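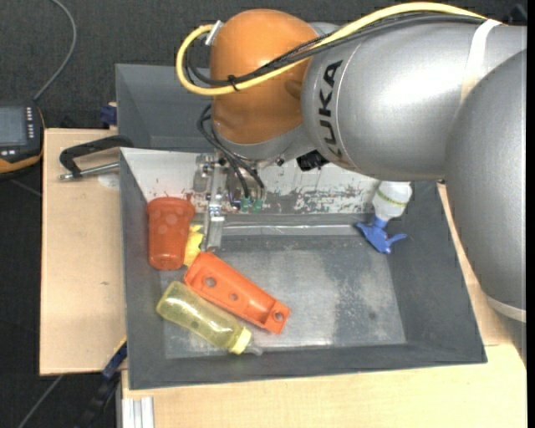 A caixa cinza, com um punhado de coisas de plástico dentro. Olha o estado da parede do fundo!

Pesquisar neste perfil... Buscar

Jade Whiteley
Última atualização: 07/07/2019

1/ Gente, hoje o fio é sobre caixa. Caixa de peças, caixa de miudeza, essas cinza que todo galpão tem e pra que ninguém olha duas vezes. Eu olho. Tenho opiniões demais e vocês vão ter que aguentar.

2/ Começando pela da foto, que eu adoro: paredes inclinadas, cinza escuro fosco, borda reta em cima. E aí você olha pro lado de dentro, lá no fundo, e a parede tá esbranquiçada, toda riscada, com umas manchas marrom-avermelhadas e uns pedaços descascados. Linda. Fiquei um tempão só olhando aquilo.

3/ Parede inclinada, pra mim, ganha de parede reta sempre. A mão entra melhor, a peça pequena escorrega pro meio e você não fica cutucando canto com a unha (quem já catou clipe de plástico em canto de caixa reta sabe a dor).

4/ Daí o pessoal me pergunta se não é melhor jogar fora quando fica assim arranhada. Calma!! Arranhão é uma coisa, rachadura é outra. Riscou, continua usando. Rachou na borda, aí sim, tchau, aquilo corta o dedo.

5/ O teste que eu faço: passo um pano claro na parede de dentro, esfregando com vontade. Se sai farelo, a caixa não guarda mais nada que precise ficar limpo. Vira caixa de sobra, de retalho, de fita velha. Se não sai nada, volta pra prateleira.

6/ A minha prateleira, aliás. Contei ontem porque estou montando a lista nova: 40 caixas. Quarenta! Eu jurava que eram bem menos. Umas são da Rastell, compradas de uma vez só, e o resto foi chegando por herança, mudança, vizinho de galpão desmontando loja.

7/ As da Rastell empilham direitinho. As outras empilham do jeito delas, ou seja, torto, e aí eu ponho um papelão no meio e sigo a vida.

8/ Agora a parte que me rende briga: quanto plástico pôr em cada caixa. Eu sou do time do pouquinho. Prefiro duas caixas com um tanto no fundo do que uma transbordando. Enxergou a peça, pegou a peça, acabou.

9/ O time contrário (oi, meu irmão!) enche até a borda e depois vira tudo em cima da mesa pra achar uma tampinha. Toda vez. E depois quem guarda? Pois é.

10/ Na última arrumação grande separei 1224 tampas e encaixes. Sim, anotei, tenho o caderno de prova. Foi uma tarde inteira com café e rádio e eu faria de novo amanhã, de tão gostoso que é ver a mesa ir esvaziando.

11/ O que me salvou naquela tarde foi bandeja colorida. Sério, comprem bandeja colorida. Tem uma laranja na foto também, e laranja em cima do cinza o olho acha na hora, mesmo com a luz ruim do fim do dia. Cinza com cinza é pedir pra perder coisa.

12/ Etiqueta: já tentei de tudo. Papel com fita descola. Caneta direto na caixa some com o atrito. O que ficou foi aquela etiqueta grossa da Gallov, colada na parte de fora, embaixo da borda. Em cima da borda não dura, é onde todo mundo pega.

13/ Perguntaram nas respostas como eu limpo o fundo. Água morna, detergente neutro, escova macia, e deixa secar de boca pra baixo. Não usa palha de aço!!! Fica opaco, junta pó em cada risquinho e você nunca mais tira.

14/ Ah, e mancha meio nublada, prateada, no fundo da caixa, igual tem ali na da foto? Nas minhas eu deixo. Já esfreguei até cansar o braço e ficou do mesmo jeito. Se o pano passou e voltou limpo, pra mim a caixa tá limpa.

15/ Sobre preço, que também perguntaram: vi um lote com 300 caixinhas usadas anunciado pela Bolger e quase caí na tentação. Aí lembrei que moro em apartamento e o galpão é dividido. Fechei a aba. Abri de novo. Fechei.

16/ Pra quem tá começando, compra duas do mesmo tamanho e usa por um mês antes de comprar mais. Eu comprei de cinco tamanhos diferentes no primeiro ano e até hoje tem uma estreitinha que não serve pra nada, tá guardando barbante.

17/ Em agosto eu refaço a prateleira de baixo inteira, com as divisórias da Padach que ainda não chegaram (prometeram, vamos ver). Se der certo, conto aqui. Se der errado, conto também, que vocês gostam mais.

18/ Correção do post 6, fui conferir e duas das caixas são do galpão vizinho, tenho que devolver. Desculpa, pessoal do lado!

19/ Me mandem foto das caixas mais arranhadas de vocês. Quero ver parede descascada, quero ver borda gasta, quero ver a caixa que veio da avó. Vou repostar as melhores durante a semana.

Contato | © 2019 Jade Whiteley | Voltar ao topo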